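Trerthorpe Town Football Club
Minutes of the Ordinary Meeting of the Board, May
Held in the clubhouse at 7.15 pm

Present: the Chair, the Secretary, the Finance Director, the Football Secretary, the Safety Officer, the Supporters' Representative, the Women's Section Representative.
In attendance: the First Team Manager (items 3 and 4 only).
Apologies: the Commercial Director.

1. Minutes of the previous meeting
The minutes of the April meeting were agreed as a correct record, subject to one amendment. Under item 6, "Renano Park" should read "Renano Lane".

2. Matters arising
The Secretary reported that the league had acknowledged the club's letter on the rearranged fixture at Zorley. No ruling had been received. The Board asked that a further letter be sent before the end of the month.
The repainting of the away dressing room remained outstanding.

3. First team report
The Manager presented a written report, which was taken as read. The side had finished eighth, having used 21 players in league matches. The Manager drew attention to the number of goals conceded in the last quarter of an hour and asked for an additional fitness session to be held each week from the start of pre-season.
The Board supported the request in principle. The Finance Director noted that floodlight costs would rise if the session were held in the evening - the Manager undertook to look at an earlier start.
Three players had been offered new terms. Two had signed and the third had asked for more time. It was agreed that the offer would stay open until the next meeting.

4. Pre-season fixtures
The following were confirmed:
Zorley Rovers (home)
Ojala Athletic (away)
Trerthorpe Select XI (home, in aid of the junior section)
A request from Ojala Athletic to play three periods of thirty minutes was declined. The Manager left the meeting at this point.

5. Attendance and admission prices
The Finance Director reported that the highest home gate of the season had been 1,371, for the match against Zorley Rovers. Turnstile income was ahead of budget and season ticket sales were slightly behind it.
It was proposed that adult admission be held at the present price. The Supporters' Representative spoke in favour. The Women's Section Representative asked that a joint ticket covering both senior sides be considered, and the Finance Director agreed to bring figures to the next meeting.
Resolved: that admission prices be held for the coming season.

6. Match day refreshments
The Board received a short paper from the Commercial Director on the range of food sold at the ground. The Supporters' Representative said that the queue at half-time was the most frequent complaint from members, and asked whether a second serving point could be opened at the Renano Lane end. The Safety Officer had no objection provided that the gangway was kept clear.
Agreed: that a second serving point be tried at the first two home matches.

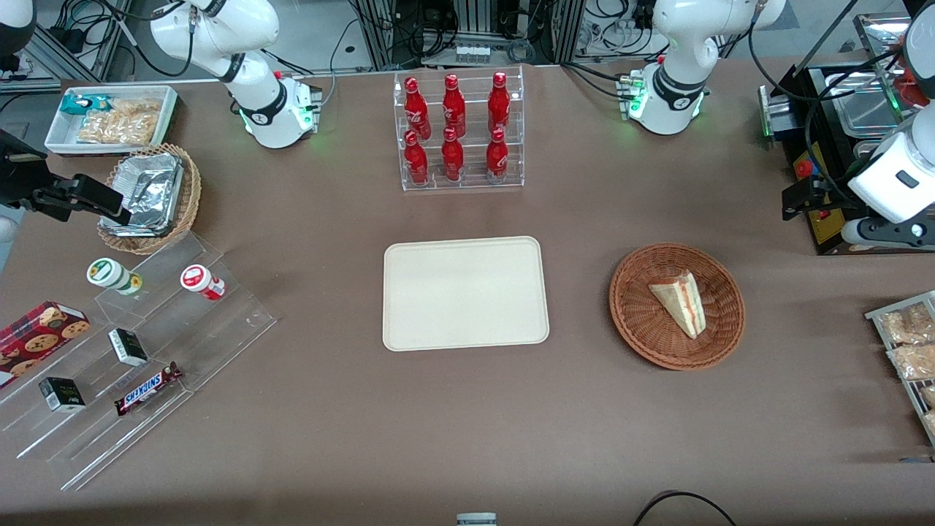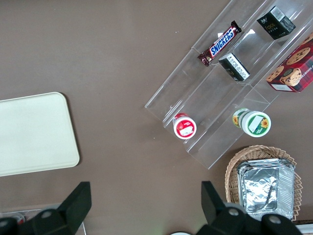
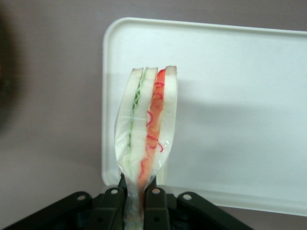 Item 6: table with wicker basket; display stand with Snickers bar; sandwich in white bread.

7. Ground and safety
The Safety Officer reported that the annual inspection had been completed. Two matters were raised: the loose handrail on the east terrace, and the lighting over the exit to Renano Lane. The handrail had been repaired. A quotation for the lighting was awaited.
The drainage at the Zorley Road goalmouth was discussed at some length. Members differed on whether the pitch should be closed earlier next spring to allow the work to be done properly. The matter was deferred until the contractor's advice had been received.

8. Junior section
The Football Secretary reported that the under-12 and under-14 sides would enter the Ojala Cup again. A further coach was needed for the under-14s. The vacancy would be advertised on the club website and in the clubhouse.

9. Any other business
The Secretary reminded members that nominations for the Board must be received in writing before the annual general meeting.
The Supporters' Representative asked that the team coach to away fixtures leave from the main gate, as parking in Renano Lane had given rise to complaints from residents. Agreed.

The meeting closed at 9.20 pm.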